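Bolger two-finger kit, wrist camera version – worth it?

Started by jomarholm_cell2
Forum: Grippers and end effectors

jomarholm_cell2 wrote:
Looking at the Bolger kit (two curved fingers, wrist camera, mounting plate) for small-parts picking. The reseller is Skonbridge. Quoted lead time is 17 days. Does anyone run one daily? Main concern is finger alignment at full close.

B. Alemayehu wrote:
We have had one on the bench since April. Alignment is fine if you shim the left finger on installation. Closed and empty, the tips should meet along one narrow seam when viewed from the wrist camera. 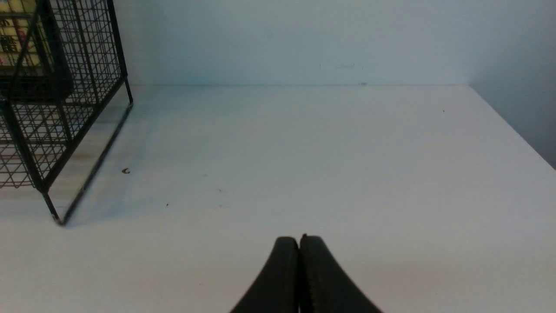 Check it again after the first 190 cycles, then tighten both base screws and redo the zero. Ours moved once and has held since. The fingers take up a fair part of the lower view, so plan your approach poses with that in mind.

torque_nut wrote:
Disagree on shimming. If a new kit needs a shim, it goes back. I had the Brolov fingers before this and they closed square out of the box. They also cost less to replace.

B. Alemayehu wrote:
The Brolov fingers are flat. Curved tips show any offset sooner. Different part, different tolerance.

Digby Fairweather wrote:
Both points are fair, but the camera is the weaker item in this kit. On a white table with a white wall behind it, auto exposure drifts and dark fingers lose their edges. Lock exposure before calibration. Skonbridge support told me the same on Tuesday, after 2 calls.

torque_nut wrote:
Locked exposure did nothing for me. Small debris on the table still came through as false picks until I raised the minimum blob size to 8 pixels. The manual does not mention this setting.

Digby Fairweather wrote:
It is in the appendix, under filtering. Agreed that it belongs in the main section. My sequence for a first setup:

1. Mount the plate, fit the fingers, torque to spec.
2. Lock exposure and white balance.
3. Close the gripper with nothing in it, hold it over the bare part of the table and save a reference view.
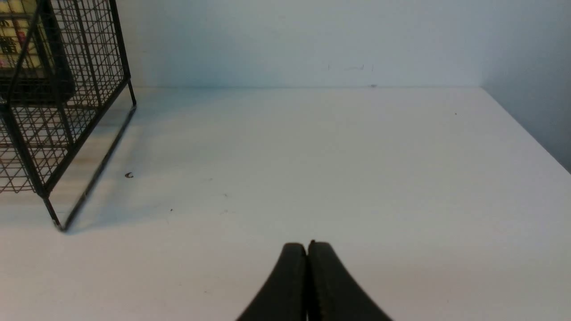

4. Open fully, close again, compare the seam with the reference.
5. Set the blob filter last – it depends on working height.

jomarholm_cell2 wrote:
Thanks. Step 4 is the check I wanted. I will order one kit and ask Skonbridge for the alignment tolerance in writing.

torque_nut wrote:
Ask for the return terms too.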